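Household Guide > Rooms and Spaces > Hallway

Hallway

A hallway (also called a passage or, in bigger buildings, a corridor) is the part of a house that people walk through on their way to somewhere else, and it has a longer and friendlier history than you might expect from so humble a space.
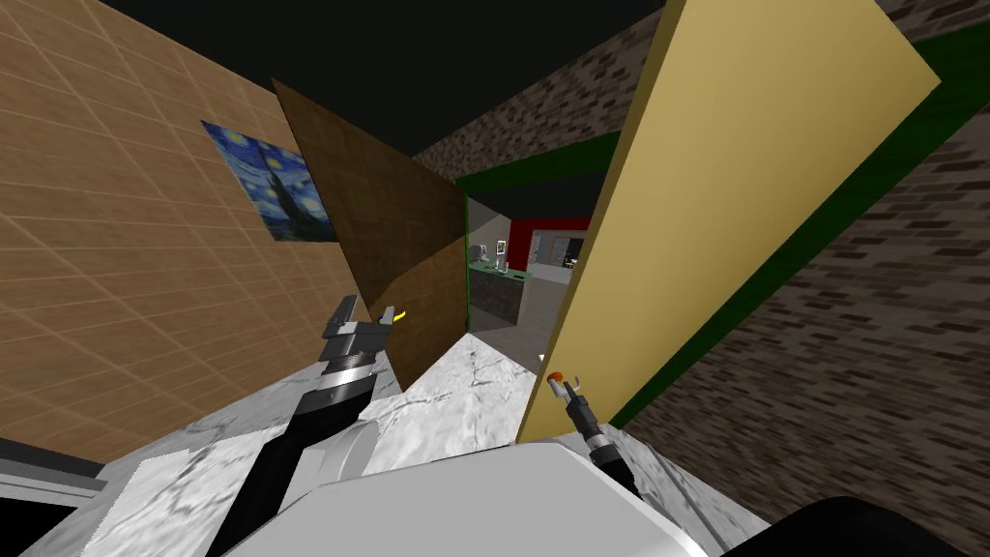 For centuries most homes did without one. Rooms simply opened into each other, so that anyone going to bed might well have to walk past everybody else who was already asleep! Separate passages became common in larger houses as families began to want more privacy, and smaller houses slowly followed.

In the old town of Vastudthorpe, the local word for a hallway is a "yan," and the historian Yulan Su has traced it through household letters in which people complain, at great length, of drafts, muddy boots and visiting cousins. Her book, Yan, remains the fullest account of the subject, and a very pleasant one to read on a rainy evening.

Width and light

Hallways in the row houses of Itbridge were often little more than 3 feet across, and moving day there must have been quite an adventure. Later builders were more generous, and 5 or even 6 feet became usual in the better streets. The architect Telma Henríquez liked to end a passage with a door or a window, feeling that people walk more happily toward something. Pale paint, a mirror or a favorite picture can also make a long hallway feel more welcoming, and a strip of carpet does wonders for the noise.

Contact the editors | © Pluvby Household Guide | Back to top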